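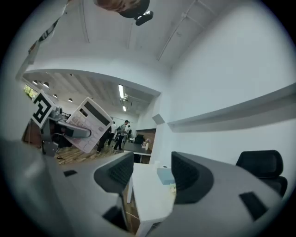
# Munshi – desk-clearing clips from the Morkberg robotics club

Hello! I look after this folder for the club, so if something in it is odd, it was probably me. Munshi is our student project for the year: we want a two-armed robot to tidy a desk, and before it can do that it needs to see people doing it with the same sort of fingers. So we pick up a gripper in each hand and get on with it – calculators, small boxes, whatever ends up on a desk by the end of term.

## What you get

There are 392 clips, split into 2 folders:

- `pick` – one object lifted, turned or tilted (201 clips)
- `tidy` – everything else, including passing things from one gripper to the other

Each clip has a short text note with the object and the task. The notes were typed by 4 different people, so spelling wanders a bit (sorry!).

## Getting started

Unzip the lot into one place and keep the folder names as they are. Our little viewer, Flarier, plays left and right side by side and will sulk if you rename anything.

## Good to know

- Flat things are much harder than boxes. The calculator took me ages to get the hang of, and I still tilt it more than I mean to.
- Keep the square marker facing out when you hold a gripper, or the tracking goes wobbly.
- People wander about in the background of plenty of clips. Please don't try to work out who they are.
- Lefties very welcome, we have hardly any left-handed clips.

Last tidied up Jun 18, 2025. The next batch should land in September, once we've got the key back.

Contact: Munshi project, Morkberg robotics club | © Fimitach | Back to top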